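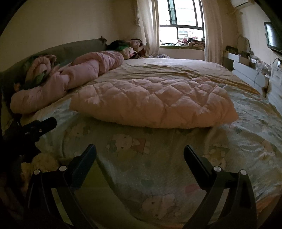
Clip art license question: printed worksheets vs. selling a bundle

Forum: Printables and Classroom Graphics
Replies: 8

grimville_grams wrote:
Hi all! I make worksheets for my church preschool group in Grimville and I've been pulling black and white farm animals off one of those free clip art sites. The page says free for personal and classroom use. Fine, great, that's me. But now a couple of moms want to buy the whole set from me as a printed packet (I was going to ask 3 dollars, so basically toner money). Does that make it commercial? I've got 180 pages done and I really don't want to redraw all those chickens!!

pagehopper wrote:
Yep, commercial. Money changed hands. Price doesn't matter.

tuliptracer wrote:
I don't think it's that cut and dried. Lots of sites let you recover printing costs, they just bury it in the terms. Which site is it? If it's Bravo they have a whole page about teachers and copy costs, I remember reading it when I did my seed packet labels.

grimville_grams wrote:
Not Bravo, it's Estberg. The terms page is two lines long and one of them is about not hotlinking.

inkwell_2446 wrote:
Oh boy, Estberg. I used to love that site but be careful, half of what's on there was uploaded by users and I'd bet money some of it was never theirs to give away. I found a set of roosters on there that I own on a CD from years back. Same roosters, same little weeds by the feet, just flipped the other way.
So even if the site says yes I'm not sure the site gets to say yes, if that makes sense.

pagehopper wrote:
This. I'd toss anything you can't trace to whoever drew it.

tuliptracer wrote:
Toss 180 pages?? Come on. She's a preschool grandma with a stapler. I'm not saying ignore the terms, I'm saying write to them first. I emailed Estberg once about a border and got an answer the next day, very friendly, one sentence. Save the email in the same folder as the art and then you have something in writing.

pagehopper wrote:
An email from the site doesn't help if the site doesn't own the rooster, see the post right before mine. I sold a coloring book at the October craft fair and had to pull it over one sunflower. ONE. I'd already paid for the copies too. So yeah, I'm the grumpy one on this and I'll stay grumpy.

inkwell_2446 wrote:
If you want something you can sell without losing sleep, I switched to the Brurnetti barnyard pack. 1706 drawings, cows and birds and flowers and some fences, and the license that came with mine covers small print runs. Read yours when you get it though, they may have changed it. The lines are thicker than the Estberg stuff so little kids stay inside them better, and they don't go fuzzy when you blow them up to a full page. The goats are kind of ugly. I use the sheep instead.

grimville_grams wrote:
Okay, update. I wrote to Estberg and I'm giving the moms the packet for free in the meantime, they can bring me a ream of paper if they feel like it (does a ream of paper count as money? pagehopper please don't answer that). I looked at the Brurnetti samples and I like the cows a lot. The chickens are not as good as mine. Does anybody know if it comes as separate files or one giant sheet you have to crop? My computer is slow and I hate cropping.

inkwell_2446 wrote:
Separate files, sorted by animal. Flowers are all dumped in one folder with no names so you'll be doing some clicking.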